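4. Lining and loading the griddle

Applies to the Raraso griddle, two-handle model. For the round pan see section 5.

Before you start: pan cold, burner off, table wiped. Paper comes in 400 mm wide sheets from Dolan, 22 to a pack. Don't use wax paper. Wax paper smokes.

1. Set the pan on the table, handles clear at both ends.
2. Take one sheet. Keep the rest flat on the table beside the pan, not back in the sleeve – they curl.
3. Hold the sheet by its ends, not the sides. Let it hang long and straight. Check for tears.
4. Small creases are fine. Smooth them out with the flat of your hand once the sheet is down. A deep fold across the middle is not fine, grease gets thru it. Start over with a new one.

Note: sheet too long? Trim it before it goes in the pan. Never trim in the pan, the blade takes the seasoning off. 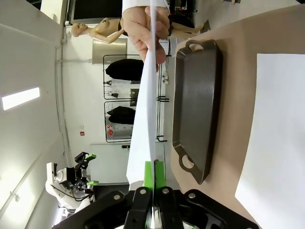

Fig. 4-1. Sheet held at both ends, griddle pan on the table.

5. Lower one end against the inside of the rim. Then let the rest down slowly toward the other end.
6. Press into the corners. Paper stays below the rim all the way round. Anything sticking up will scorch.
7. Food on next, no gaps bigger than a finger at the edges or the paper lifts.
8. Carry by both handles. Two hands, dry mitts.

CAUTION: Handles are iron, same as the pan, and get just as hot. Mitts on every time, even for a quick nudge.

CAUTION: Lined pan is for low heat only. Knob at 2, no higher. Keep the paper away from open flame at all times.

After use: let it cool, lift the paper out with the scraps still on it, bin it. Wipe the pan with a dry cloth. No soap. If something got under the paper, use a little hot water and the stiff brush, dry right away, then a thin coat of oil. Store it flat with a clean sheet on top, nothing heavy on that.

Paper sticking to the pan? Too much oil underneath – wipe it back and try agian. Still sticking, re-season, see section 7.

Reorder sheets under Julitz part 115. Questions on this section to Poonam Solanki.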